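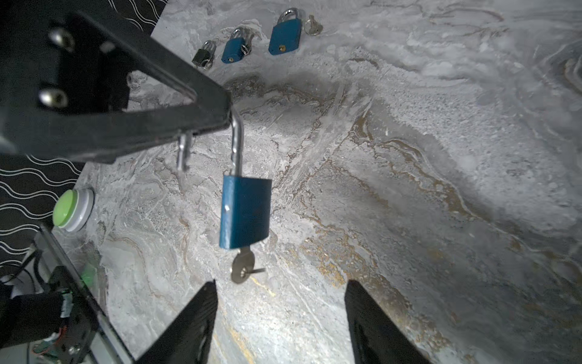 Padlock on its bracket, with the key still in it.

Week 10: Why people don't lock things

Reading for this week: the Traldale case (in the packet, 2 pages, so no excuses).

Last week we looked at how locks get beaten. Most of you enjoyed that a little too much. Today is duller and more useful, and deals with locks that are never beaten at all. They are left open, or the key is left where a passing child could turn it.

Start with the Traldale storage building. It had 83 doors, all with decent locks bought at some expense. When the management walked the halls one September evening, they found a good share of the doors unlocked. Their first response was a memo. Their second was a longer memo. You can guess how many doors the longer memo closed.

The course term for what went wrong is friction. A person carrying two boxes will not put both down to work a key, then pick them up, then do it all again on the way out. They will do it properly on the first day and perhaps the second. After that the lock is an ornament. Please don't write in your papers that the tenants were lazy. They were busy, and the design asked them to stop being busy several times an hour. 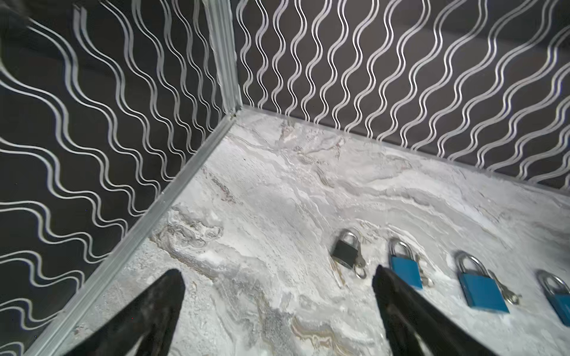
Course notes by the instructor, Plosanen Evening School
Revised 25 May 2021

Now compare the Drovmont plan with the Hosoda plan. Both are in the packet, after the map.

Drovmont went for punishment. Leave a door open and you paid a fee. Tenants responded by closing the doors without locking them, and from the hallway the two look the same. Fees went down and the office declared victory — I have kept the newsletter.

Hosoda changed the doors so they locked when they swung shut. This worked well until people got tired of locking themselves out, at which point wedges began to appear. The report lists 146 lockouts in the first year and spends one sentence on the wedges. Read that sentence twice.

Things to have in your notes before the paper:

Friction: the effort a safe habit costs each time, whether or not anything bad happens.
Workaround: what people do about friction. Usually quick, usually cheap, often a piece of folded cardboard.
Drift: the slow change from "just this once" to "how we do it here."

For the paper, pick a lock you use every day and keep track of it for a week. Write down when you skipped it and what you were carrying. Your bike is fine. Your phone is fine too, though I have now read a great many papers about phones. Leave out the name of the building if you work there and would like to continue to.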